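그릴로 작업실 갤러리 - 책상 상판 교체하던 날들 (6월) 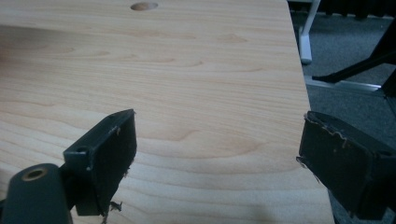

상판부터 올림. 원래 쓰던 책상이 가운데가 너무 처져서 컵 놓으면 슬슬 미끄러질 정도였고, 다리는 멀쩡하니 위에만 바꾸기로 했습니다. 색 고르는 데만 며칠. 시몽은 진한 호두색, 저는 무조건 밝은 색. 결국 제가 이김. 연한 금발색 바탕에 나뭇결이 가로로 잔잔하게 가다가 가운데쯤에서 휘어 도는데, 저는 이 부분이 제일 마음에 들어요. 위쪽에 작은 둥근 구멍 하나 있는 것도 보이죠. 스탠드 전선 그리로 뺄 생각입니다. 케이블 정리는 아직 손도 못댐.

이 아래로는 사진 정리 덜 됐어요. 메모만 먼저 올려둡니다. 나중에 한장씩 끼워넣을게요.

재단
폭은 57센티로. 처음엔 50으로 하려다가 모니터 받침 깊이 재보고 급히 변경. 7센티 차이가 생각보다 큽니다. 팔꿈치가 올라가요 이제. 톱질은 카롤리네 카이자게 씨네 차고에서 했고 오후 다 날아감. 직각자 하나 빌려와서 아직 못돌려드림, 죄송.

사포
400방까지. 손으로. 중간에 그만둘까 했는데 모서리 만져보고 계속함. 앞쪽 모서리는 조금 더 둥글게 굴렸고 뒤쪽은 벽에 붙을거라 대충. 가루가 진짜 끝도없이 나와서 청소기 필터 두번 털었어요. 창문 꼭 여세요. 마스크도.

구멍
9밀리 드릴날로 먼저 뚫고 조금씩 넓히는 방식, 자투리에다 연습했습니다. 뒤에 받침 나무 안 대고 했다가 뒷면이 뜯겨서 첫 연습판은 버림. 두번째는 클램프로 꽉 물리고 천천히. 훨씬 낫네요. 테이프 붙이고 뚫으면 된다는 말도 있던데 저는 별 차이 못 느낌.

마감
스케로터 오일 vs 라잔 왁스. 한참 고민. 자투리 반반 나눠 발라봤는데 오일 쪽이 색이 좀 노래지고 왁스는 거의 그대로. 밝은 색 살리고 싶어서 왁스로 갑니다. 냄새도 왁스가 덜함. 대신 컵받침은 꼭 써야할듯. 얇게 한 번, 하룻밤 두고 또 한 번. 욕심내서 두껍게 바르면 끈적거려요, 경험담입니다...

조립
다리 철물은 플럴리 것 그대로 재사용. 나사 길이 꼭 확인하세요!! 예전 상판이 더 두꺼웠어서 원래 나사 쓰면 위로 튀어나옵니다. 짧은 걸로 새로 샀음. 펠리스타 무시 씨가 뒤집는 거 도와줌. 혼자는 못해요 이거, 무게보다 크기가 문제. 바닥에 담요 깔고 뒤집었고 그래도 귀퉁이 살짝 찍힘. 안쪽이라 그냥 둡니다.

남은 것
전선 정리, 서랍 레일, 모니터암 자리 잡기. 서랍은 옛날거 깎아서 맞출지 새로 짤지 아직 못정함. 줄레이카가 손잡이 가죽으로 하자는데 음... 일단 샘플 보고요. 자투리로는 연필꽂이 하나 만들 예정이고 그래도 남으면 로스탐 씨 드리기로 했어요. 선반 만든다고 하셔서.

댓글로 상판 두께 물어보신 분, 다시 재보고 답글 달게요. 지금은 자가 어디갔는지 모르겠음.

다음 업데이트는 서랍 끝나면.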